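Bimanual Assembly Lab – Handout 4: The Slipped Driver
Course notes, revised 19 Feb 2018

Read this before your first session at the two-arm cell. It covers one fault from the Treken enclosure exercise and what we changed afterward. Handout 3 (homing and limits) is assumed.

The task

The left arm steadies a small gray plastic box. The right arm holds an electric screwdriver and drives the corner screws. The green connectors are fitted later and play no part in this fault. An operator sits at the table within reach of the work. That last point is why a dropped tool is treated as a safety matter in this course even when nothing is broken.

What went wrong

On run 297 in October, the driver rotated in the right gripper while a screw was being tightened. The bit came out of the screw head and dragged across the box. The controller kept pushing down for 4 seconds before the operator pressed stop. When the arm was then sent to its rest pose, the gripper opened and the driver fell to the table.

There were two separate faults. Students tend to run them together, so keep them apart in your reports.

Fault A: loss of grip under torque. A two-finger gripper holds a round handle along two narrow lines of contact. It resists a straight pull fairly well and resists twisting badly. As the screw seats, the reaction torque goes into the handle.

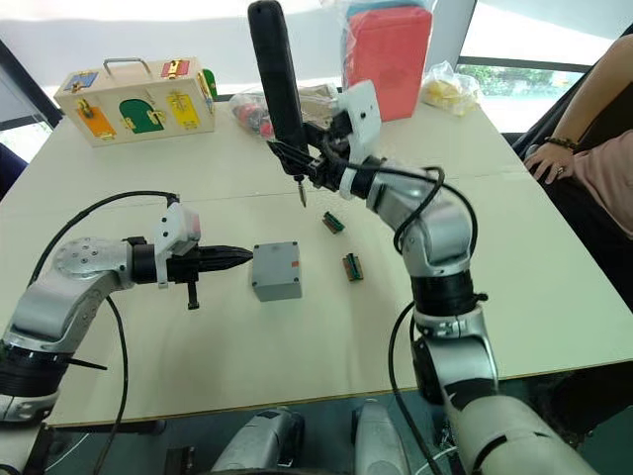

Kenji Nakamura objected to this account when the notes were first passed around: the grip force was within the setting in the Pelleck manual, so the fault should be put down to the missing torque limit and the gripper left out of it. He would have written it up as a single fault with a late symptom.

The objection is fair as far as the setting goes. The manual's figure is for lifting, though, and says nothing about twist. We have kept grip as the first cause and listed the torque limit under the fixes.

Fault B: release on stop. The rest routine began with an "open both grippers" command. It was written for the Jasiria pick-and-place exercise, where the grippers are empty by the time it runs. It was copied into this one and never checked.

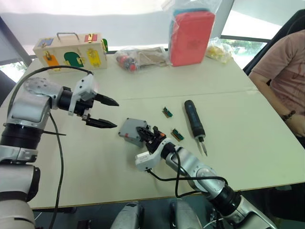
A tool lying flat can't fall on a hand, and the routine now has to reach that state before it does anything else. The steps after a stop are:

1. Hold position. Do not open either gripper.
2. Operator moves both hands clear of the table and says "clear."
3. Right arm lowers the driver until the wrist reads contact.
4. Right gripper opens and backs away.
5. Both arms go to rest.

If step 3 does not read contact within 9 seconds, leave the arm where it is and call the instructor. Don't take the driver out of the gripper by hand with the arm powered.

Other changes

Driving torque is now capped in software. The run also stops if the wrist angle and the bit angle disagree – see the Mahmoud notes for how the bit angle is estimated. Hands stay off the table while the driver is turning, including at the edge.

For your report

Take the log from run 297 and mark where Fault A starts and where Fault B starts. State which signal you used for each. Then say whether the cap alone would have prevented the drop. Limit: 16 lines, plus one plot.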